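The Bench Cloth, Considered

Most small laboratories keep careful records of their glassware and none at all of their cloths. The cloth arrives in a bale, is cut or folded or simply dropped next to the work, and is replaced when somebody notices the smell. At Ranton, a teaching and sample-preparation lab on the upper floor of a former seed warehouse, the cloth has been given a line of its own in the stock book.

The line was opened by Wiebke Thiele, who manages consumables. Her reasoning is set out in a short memo pinned inside the storeroom door. A cloth on a bench does three jobs: it takes up spills, it dries the outside of tubes before they are labeled, and it serves as a soft place to set down something that should not roll. Each job asks for a different property. The first wants absorbency, the second wants low lint, and the third wants bulk. A single cloth used for all three will do the second one badly.

Ranton's answer is color. Blue cloths are for dry work and the outsides of vessels. Yellow cloths are for spills and go straight into the wash bin after one use. The rule applies on every bench, including the long brown one where tubes are racked and small parts are sorted into divided boxes.
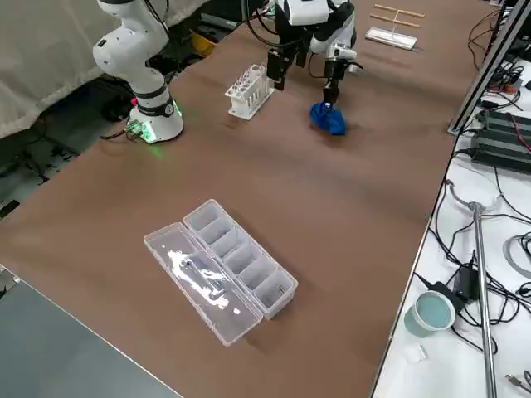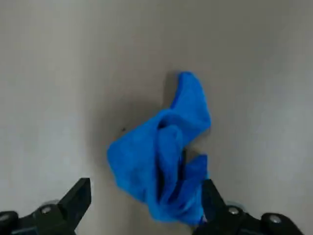
RANTON, February 12, 2019

The rack is the fixed point of the layout. Perforated plastic racks of the two-tier kind hold a tube at two heights, which keeps it upright when the one next to it is drawn out. They also trap moisture where the tube passes through the upper tier. Gerd Hellwig, the senior technician, has the racks inverted on a drying mat overnight and wiped along the top before tubes go back in. The blue cloth is kept within reach of the rack for this purpose.

Whether it should be kept folded is a matter of some dispute. Thiele's memo specifies a fold in quarters, which gives eight clean faces if the cloth is turned methodically. Hellwig's practice is to leave it bunched. A bunched cloth can be picked up from the top with a single pinch, and its folds let air reach more of the fabric than a flat stack does. The drawback is that no one can say which part has already been used. The lab's current instruction allows either form during a session and requires the fold at the end of it.

Divided boxes are treated with less ceremony. The clear hinged type is favored for caps, seals and short lengths of tubing, as the contents can be checked with the lid down. The plastic clouds with washing. Svenja Reinholz, who took over the sorting benches in August, washes the boxes by hand in lukewarm water and leaves them open until the hinge is dry. Boxes that are closed damp hold a film of water along the dividers, and paper labels placed inside will curl. An open lid takes up nearly as much bench as the box itself, and the layout has to allow for it.

Cloth selection was done by trial. Two products were put through 21 wash cycles each, without softener, and compared for lint on a black tile. Softener was excluded at the start; it coats the fibers and reduces uptake. The Rothe cloth shed less in the early cycles and stiffened toward the end. The Mamex cloth shed visibly in its first two washes and then settled. Ranton chose the Mamex and now washes every new cloth twice before issue. The last order was for 546 pieces, stored in the bale wrap until needed.

Freya Bainbridge, who advises on bench practice from the Enodcombe training center, considers the pre-wash the most useful part of the procedure. In her view, most complaints about lint come from cloths used straight from the packet. She recommends a low tumble or a line, and she advises against drying on a radiator, where the edges harden before the middle is done.

Storage is in open wire baskets, blue on the upper shelf and yellow below. Cloths are withdrawn when the edge stitching fails or when a stain survives a second wash. Withdrawn blue cloths are marked with a clipped corner and passed to the workshop, where they are used for tools and do not come back.

Text: Friederike Ehlers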